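Subject: Re: [podville-dev] Segmentation gate in the planner, merge for March?
Date: 18 Jan 2025

On the Podville list, the Iltbridge maintainer wrote:

> The new gate is ready to merge. It ran over 2,903 wrist frames and
> rejected 358 as unusable. Everything that passes goes straight to the
> grasp planner. I would like to drop the old depth check at the same
> time, it only slows things down.

I'm not ready to sign off on this. A reject count tells me how often the gate says no. It doesn't tell me how often it was right, and I haven't seen any labels for the frames it let through.

Clear glass is where I expect it to fall over. Depth on a drinking glass is mostly holes, so you are asking the color mask to do all the work, and the mask has to decide whether a bright streak is glass, glare or wet tray. Take this one, with the gripper open and nothing in it:

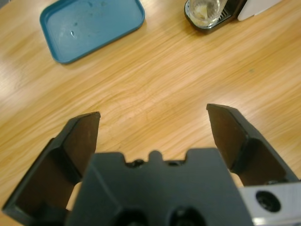 Wrist view, open gripper. Tray at upper left, glass on the black base at the top.

The rim of the glass isn't in view, so any height the planner uses is a guess from the prior. The table has several patches of glare, one of them right beside the tip of the right finger. There are small wet-looking marks in the blue tray, one with a hard white highlight. I would like to see what the mask does with each of those before anybody calls the frame usable. If the gate passes it with a high score, then I don't know what the score means.

On dropping the depth check: please don't, at least not in the same merge. It's slow, I agree, but it's the only thing in Mirkico that disagrees with the color path for independent reasons. If both changes go in together and grasps get worse, we'll spend March bisecting.

What would change my mind:

- masks drawn over the passed frames, not only the rejected ones
- 2 runs with the same seed, since the Juhász branch gave me different masks each time
- the threshold in the config file, where I can read it

I'll review the code either way. The refactor of the frame queue looks fine and could go in by itself.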